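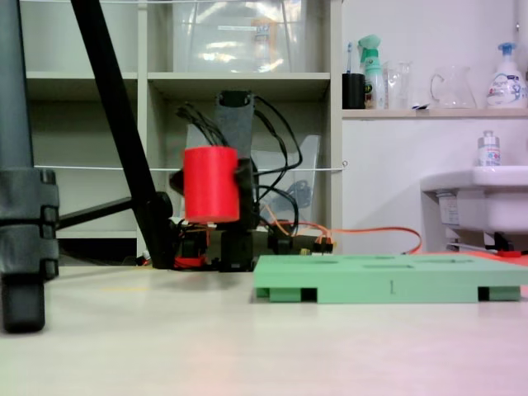

Writers wanted for a video game blog (paid per article, remote)

Adusico is a blog about video games for people who started to play late, or who stopped for many years and came back. We write in English. I am the editor, Enikő Farkas, and I live in Pridadport. The blog began as my private diary of getting stuck in the first level of everything. Today we have 1,547 subscribers to the newsletter, and three people cannot write enough for them any more.

We look for 2 new writers to start in the new year.

What you would write

Each writer sends us two texts per month. One is a review of a game, old or new, on any system you have at home. The other is free: a column about playing with your children, a complaint about tiny subtitles, a visit to a second-hand game store, your opinion of a controller. A review is between 600 and 900 words. The column can be shorter.

We do not give points or stars. We ask the writer to say how long they played, at which difficulty, and where they stopped. If you did not finish the game, please write it in the first paragraph. Our readers accept this very well, and most of them did not finish it either.

Who we are looking for

You should be at least 18 and play some hours every week. You do not have to be good. Kristóf Pálfi, our racing game reviewer, came in last place for most of one summer, and his articles from that July are still among the most read on the site. English does not have to be your first language (it is not mine). Darius Tamošiūnaitė corrects the grammar of all of us before publication, and he is patient.

We would be especially glad to hear from somebody who plays strategy games or puzzle games, because we have almost nothing on these. Also from somebody who plays together with a husband, wife, parent or neighbor on the same sofa. We already have enough people for football games and role-playing games, so if this is the only thing you play, I must probably say no this time.

Experience with publishing is not necessary. You need your own computer or console. We cannot buy you one.

What we pay

We pay 42 dollars for a review and half of it for a column. The money is sent at the end of the month in which the text appears. If you buy a game for a review we agreed on before, we pay back the price when you send the receipt. Please ask first. Review copies from publishers come to us sometimes, not often, and you may keep them. A free copy is always mentioned at the top of the article.

You keep the rights to your text. We ask only that it is not published in another place for the first 11 weeks.

How we work

Everything is by email and one online call per month, in which we divide the games. The call takes less than an hour. Once a year we meet in person in Clatville, in the back room of the McIntyre café, where we play old fighting games and eat too much cake. To come is not obligatory, and we do not pay the travel.

How to apply

Please send one email with these things:

- your name and the country where you live
- which systems you have
- the last three games you played, and if you finished them
- one sample text of 400 to 600 words about any game, not published before

Put the sample in the email itself, no attachments please. I prefer a small subject described well to the whole history of a series. Do not send texts written by a program.

The email should reach us before Oct 15, 2022. Use the contact form on this site and choose "Writers" in the menu, then it goes to me and to Gizella Vida, who reads all samples together with me. We answer to everyone, also when the answer is no, normally within three weeks. With those we like, we do one paid test review before we decide.

Questions about payment go to Zoltán Dudás, through the same form, with "Payment" in the menu.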